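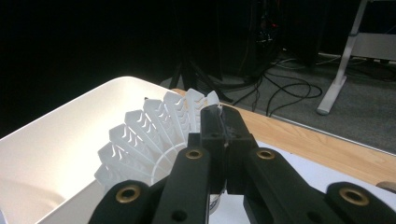
Hiba Atallah me escribió después de la entrada anterior que el retardo entre la cámara y el encoder no se puede tratar como una constante, que ella lo intentó y que al tercer día los datos volvían a estar torcidos. Pedía que publicara los números antes de seguir hablando de la política de control.

Tiene razón en lo principal, así que dejo el entrenamiento para otra semana y cuento cómo ha quedado la sincronización.

Repaso rápido para quien llegue ahora. Grabamos demostraciones con dos pinzas de mano, cada una con su cámara, más una tercera cámara a la altura de la cabeza. La tarea de este mes es manipular un volante de bádminton con una caja de plástico blanca. El ordenador recibe tres vídeos y dos lecturas de apertura, y cada fuente viene con su propio reloj. Giten, que es como llamamos al programa de captura desde que era un solo archivo, guarda todo tal como llega, y Prillitz lo alinea después.

La versión antigua de Prillitz restaba un desfase fijo a cada fuente. Lo medíamos en enero, lo escribíamos en el fichero de configuración y ahí se quedaba. Con objetos rígidos nos valía. El volante es más exigente: si la apertura va adelantada respecto al vídeo, el modelo aprende que el contacto ocurre cuando los dedos todavía están lejos de la falda, y en la reproducción cierra en el aire. En el peor episodio que he revisado el desfase era de 200 ms.

Lo que hacemos ahora es estimarlo en cada episodio. De la imagen de cada pinza sacamos una apertura aproximada siguiendo los dos dedos, que desde esa cámara casi siempre se ven. Esa señal se remuestrea a 100 Hz, igual que la del encoder, y se busca el desplazamiento que mejor hace coincidir las dos. Si en el episodio hay pocos movimientos de apertura y cierre, la correlación sale plana y el resultado no sirve. Para eso pedimos al operador que abra y cierre dos veces al empezar, con las pinzas quietas.

El seguimiento de los dedos dio más guerra que la correlación. Son negros, el fondo de la sala es oscuro y el detector perdía el borde cuando no tenía detrás la mesa o la caja. Dejé de usar bordes y pasé a los insertos de latón, que contrastan bien con el plástico y van fijos a la pieza. Con eso el seguimiento aguanta incluso cuando el volante tapa parte del dedo. Falla si un reflejo fuerte cae justo encima de un inserto, y de momento lo resuelvo interpolando huecos cortos.

Para la cámara de la cabeza el método es otro. Desde ahí la apertura se mide mal, de modo que comparo trayectorias: la velocidad de la mano en la imagen contra la que calcula la odometría visual de cada pinza. Basta con que una de las dos se mueva con claridad.
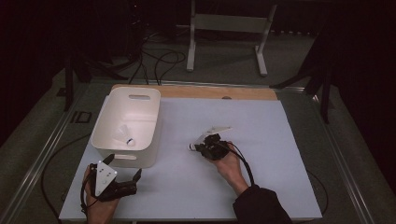

Cuando las dos manos se mueven a la vez, el programa calcula un desfase por mano y exige que coincidan. Si no coinciden, marca el episodio y lo miro yo. También ha servido para encontrar un fallo que no tenía que ver con los relojes: en una sesión los identificadores izquierdo y derecho estaban cambiados en la configuración, y las trayectorias no cuadraban de ninguna manera.

He vuelto a pasar el conjunto completo por la versión nueva. De 821 episodios, 7 han quedado sin alineación aceptable y los he apartado. Los demás están en el servidor de Sondidville, en la carpeta de siempre, con el desfase estimado de cada fuente en los metadatos. Los originales siguen intactos.

Sobre la deriva que menciona Hiba: la veo dentro de una misma jornada, crece despacio y vuelve a cero al reiniciar la captura. Sospecho de la cola de escritura a disco, aunque no lo he comprobado.

Floarea Căpraru preguntaba si no sería más sencillo disparar todas las cámaras por hardware. Sería mejor, sí. Supone otro cable por pinza y ya hay bastantes en el suelo, además de rehacer la placa que nos montó Kwiatkowski. Queda apuntado.

Lo siguiente es mover la comprobación a la propia captura, para que el aviso salte al terminar cada episodio y se pueda repetir en el momento. La rama está abierta y le faltan las pruebas del caso con una sola pinza.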